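Flundville guest rooms: where we are
27 March 2018

Hi Edem,

You asked for something short on how your money is being spent, and I'm going to try, but you know me. The house is from 1940 and nothing in it is short!

The big job since December has been sorting out the bedrooms. All 14 of them had drawers full of things left over from the Cisneros years -- chargers, spare keys, remotes for air conditioners that went to the dump ages ago -- and guests kept calling down to ask which remote did what. So we've been going room by room, tipping everything out on the bed, matching what can be matched and boxing up the rest. Seven rooms are finished. Two more are half done (the ones over the kitchen, where the painters from Tasberg got in our way, or we got in theirs, depending on who you ask).

The keys have been the slow part. I thought an afternoon would do it. We ended up walking the halls trying every lock, and I now know far more about closet doors than I ever wanted to. Anything that opens something gets a paper tag. Anything that doesn't goes into the tin in the office until the locksmith has been by, and I've put a little of the supplies line aside for him.

Money is fine. We're under on storage, over on batteries (sorry), and I haven't touched the linen budget yet. I'd like to move part of it to bedspreads next quarter, if you're all right with that. Some of the older ones won't survive many more washes.

The air conditioning is where I could use a decision. The remotes have buttons labeled in Chinese, timer on, timer off and so on, and plenty of our guests can't read them. I'd like to print a small card in English for each nightstand. Zarkia quoted us for the printing and it's less than we spent on light bulbs.

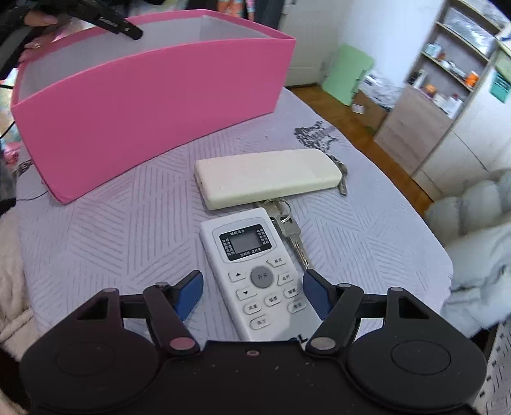 Mohcine Lahlou would go further than cards. He thinks we should put stickers right on the remotes, on the power button and the two timer buttons, and leave the rest alone, as most people only want the thing to go on and off. Cards walk away with the guests, he says, and he's probably right about that. My worry is that stickers get grubby, and then somebody has to scrape them off. We could try his way in one room and mine in another and see which one gets fewer calls to the desk.

Could you let me know about the linen money and the cards before I order anything? The finished rooms are open if you want to come by and look. Bring a sweater, the hallway heat is still its own project.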